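4.3 Unplanned contact with the board

Most of the failures in Section 4.2 were pushes that ended with the block in the wrong place. The failures described in this section are of a different kind. In these runs the finger pressed down on the wooden board when the commanded motion was supposed to be horizontal, and the arm either stopped on a force fault or dragged the finger along the grain before stopping.

We logged 2,034 pushes on the Wolthorpe station. Of these, 148 ended in a force fault, and nearly all of the faults came in the first half second of motion. The controller (Prumeo, default settings apart from the force limit) reports only that a limit was passed, so we went back through the wrist force traces by hand. In the typical trace the downward force begins to climb before the sideways force does, meaning that the finger was on the wood before it reached any block.

The finger is a straight rod with a rounded end, carried in a clamp below the wrist collar. Its working height is set once, at the start of a session, by touching it to the board and backing off. Figure 6 shows the arm at work over the board, with the yellow heart standing apart from the red and green objects. The margin under the tip is small by design. If the finger rides too high it tips the taller blocks over, and if it slips down in its clamp by even a small amount the margin is gone.
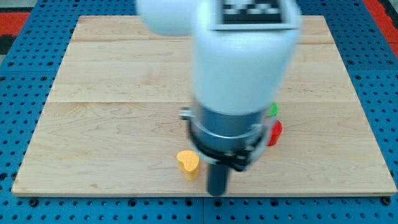
Figure 6. Pushing setup: arm, finger and blocks on the wooden board, which rests on the perforated table.

Tamura, reading an early draft of this section, objected that we had blamed the clamp too quickly. A board that bows upward with humidity would give the same force traces, the comment went, and tightening a screw would only hide it until the next damp week. Tamura also asked why the faults were not evenly spread over the board if the finger length was the whole cause.

We think the objection is partly right. When the faults are plotted by position, more of them fall near the middle of the board than a slipped finger alone would predict. We measured the board height on a coarse grid in September and found a slight rise there. We did not measure it earlier, so we cannot say how much of the rise was present during the main runs.

Two changes were made. The clamp was retightened and a witness line was scribed on the rod, to be checked before each session. The touch-off was extended from one point to five, and the pushing height now follows a plane fitted through them. In a further 676 pushes under the new procedure we saw nine force faults. Six of these came in a single session in which the witness line had not been checked.

The force limit itself was left alone. Gorden had suggested raising it to cut down on stops, but some 200 of the logged pushes already came close to the limit without passing it, and a higher value would have let the finger score the wood. Shallow marks from the early runs can still be felt on the board, and we have kept it in use so that results before and after the change can be compared on the same surface.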